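Plarkance Picture Rail Hanging System

Item group: Wall hanging and display
Made by: Stukach
Page updated: 2025-07-28

The Plarkance is an aluminum rail that fixes along the top of a wall and carries framed art on hooks and cords. Once the rail is up, you can change what hangs on it without putting new holes in the wall. It was first made for small galleries and print rooms, and it is now sold to homes, schools, and offices as well.

The rail comes in white, black, and mill finish. The white can be painted over with ordinary wall paint. Sand it lightly first and keep paint out of the bottom slot, where the hooks run.

What is in the box

Rail in two lengths with a joining pin
Wall clips and screws
Cords, clear or steel (choose when ordering)
Sliding hooks with a locking screw
End caps
Hex key for the locking screws

Wall plugs are not included. The right plug depends on your wall, and the ones packed with the older version were wrong for most plaster.

Choosing cord

Clear cord is hard to see from across a room and works well for works on paper, posters, and small canvases. It stretches a little in the first few days under load, so hang the piece, leave it, and set the final height later. Steel cord does not stretch in any way you would notice and is the one to use for glazed frames, mirrors, and anything on a deep stretcher. It shows more, mostly on pale walls.

Use two cords for any frame wider than it is tall. One cord in the middle will let the frame tip every time a door closes.

Hooks

The standard hook slides up and down the cord and locks with the hex key. It fits D-rings and most wire backs. The security hook closes over the hanging hardware and needs a key to open. We suggest it for hallways, waiting rooms, and student shows. Sawtooth hangers do not sit well on either hook — swap them for D-rings.

Rooms other than galleries

The rail does well in living rooms and stairwells. Kitchens are fine for prints behind glass or acrylic, as long as the rail is kept away from the range. Steam is hard on unframed paper, and grease settles in the slot. Wipe the rail with a damp cloth and dish soap, then dry it. We do not recommend it in bathrooms with a shower.
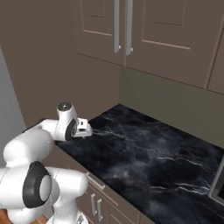 Kitchen corner with black marble-look countertop, computer rendering.

For hanging over a counter, leave enough space under the frame to clean the surface without bumping it. Shorter cords can be ordered, or you can trim the clear cord with scissors. Steel cord must be cut with proper cable cutters or it will fray.

Fitting the rail

Mark a level line below the ceiling. If the ceiling slopes, follow the level and not the ceiling, or the frames will look wrong. Fix the clips along the line, with one close to each end, then press the rail onto the clips until it snaps. Hooks and cords go in from the front with a quarter turn. Two people make the job easier with the longer rail, but one can do it.

On drywall, get as many clips as you can into studs. On brick, drill into the brick itself and stay out of the mortar.

In use

The Onuoha print room has had the system on all four walls since June. Ovidiu Vasiliu hangs the shows there and sent us these notes: "We had 40 etchings up for the first show and changed them over in a morning. The locking screws are small and I have dropped a few. I would order spares. The black rail shows dust more than the white one did in our old space."

Spare locking screws are now sold in bags of 13.

Compatibility

Hooks and cords from the older Plirnton rail fit the Plarkance. Plirnton wall clips do not, and forcing them will bend the lip of the rail. If you are adding to a Plirnton wall, use the adapter joint, sold separately. The two rails differ slightly in depth, so there will be a visible step where they meet.

Picture lights are not part of this system. The rail carries no power and should not be used to hold light fixtures.

Ordering and returns

Rail is cut to order if you send wall lengths. Cut rail cannot be returned. Uncut rail, cords, and hooks can be sent back unused in the original tube. Orders ship in 3 working days, longer for cut lengths and for the mill finish.

For schools and galleries fitting more than one room, write to Ottmar Frerichs in the sales office with a sketch of the walls and the heaviest piece you expect to hang. He will reply with a parts list and a price.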